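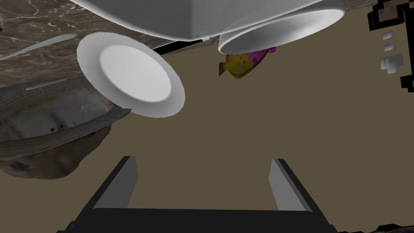

When should the gripper zero be checked in the simulated cell?
At the start of each session, and again after any change to the wrist camera or the finger model.

The Jolotham cell is a two-arm kitchen set-up run entirely in simulation. To check the zero, open the gripper fully, wait for the joint readings to settle and compare them with the values on your sheet. If either finger is out by more than 2 counts, reload the arm file and repeat. Do not correct the offset by hand.

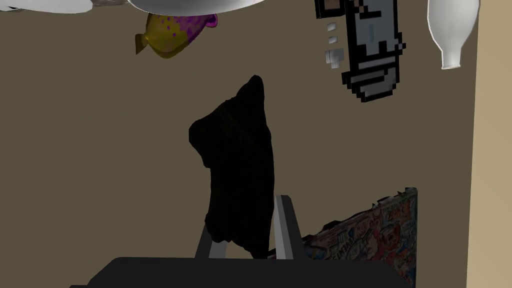

Lærke Vigfúsdóttir
Lecturer, Robot Maintenance and Set-up

Cloth is set up separately from the rigid objects. Leave the solver at 300 steps for the first trial and write down the closing force before you alter anything. If the cloth passes through a finger, the contact margin is too small. Raise it by 5 per cent at a time. 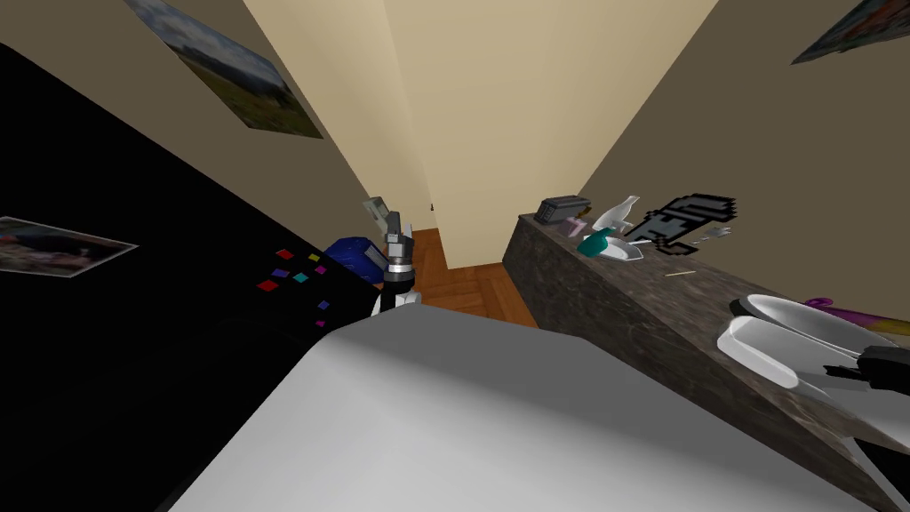 Fig. 3. Head view, fridge to the left and counter to the right.

Next, check the head camera. A full reset takes about 30 seconds, and no view should be saved before it finishes. Anything hovering above the worktop goes in the fault log under "placement", with the object name and the reset number.

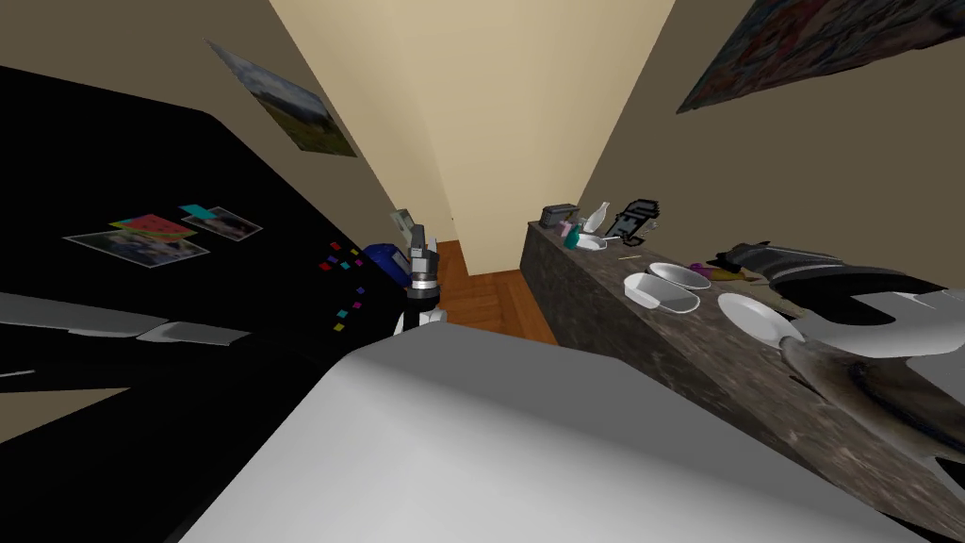

Arm clearance is the last check before a trial is signed off. Jog each arm at low speed and watch the distance between the links and the furniture model. The right arm needs more care when its gripper is over the counter, as it is beside the white plate, so raise the wrist before turning the base. The left arm works in the aisle by the fridge and is jogged second. Save both home poses under your group name.

Completed sheets go to Halldóra Gunnlaugsson by the end of November.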